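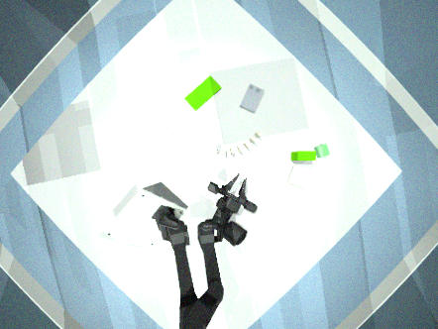
Can you wash a printed T-shirt without the print cracking?
Turn it inside out, wash it cool, and keep it well away from the tumble dryer. That's most of the job, and the rest is below.

I've got far too many graphic tees (my Zandby skate one has been going for years and I still wear it to the shops), so I've had plenty of practice at this, and plenty of ruined shirts before I learnt.

Before the first wash

Leave a new print alone for a day or two. If you've just ironed on a transfer yourself, check the packet, as some want longer. Then have a look at the care label. My Lykkegaard tees say 30 degrees and I stick to it, even when the rest of the pile is going in hotter.

Washing

1. Turn the shirt inside out – sleeves too, if they're printed.
2. Do up any zips on whatever else is going in. Zips are murder on a big chest print!
3. Pick a cool, gentle cycle. A slow spin is plenty; I use 900 at the very most.
4. Go easy on the liquid, and skip the softener completely. It leaves a film and I'm sure it's what made my old Ornow hoodie go all tacky on the front.

Got a stain? Work a drop of washing-up liquid in from the back of the fabric, leave it for 15 minutes and then rinse. Don't scrub over the print itself. I did that once with a nailbrush and lost half a letter.

Drying

Give it a good shake and pull it gently back into shape while it's damp. I hang mine upside down by the hem, still inside out and out of direct sun, so the peg marks end up where my jeans cover them. If it's a heavy 100% cotton one, lay it flat on a towel and the neck won't stretch.

Ironing

I mostly don't bother. If you must, keep it inside out on a low heat, or put a thin tea towel over the print and press down for a few seconds at a time without sliding the iron about.

If the print has already cracked

Lay a sheet of baking paper over the cracks and press lightly with a warm iron. It sometimes softens the edges back together on the older plasticky prints. It did nothing at all for my Drorkis long-sleeve, mind you, so that one's for painting the fence in now.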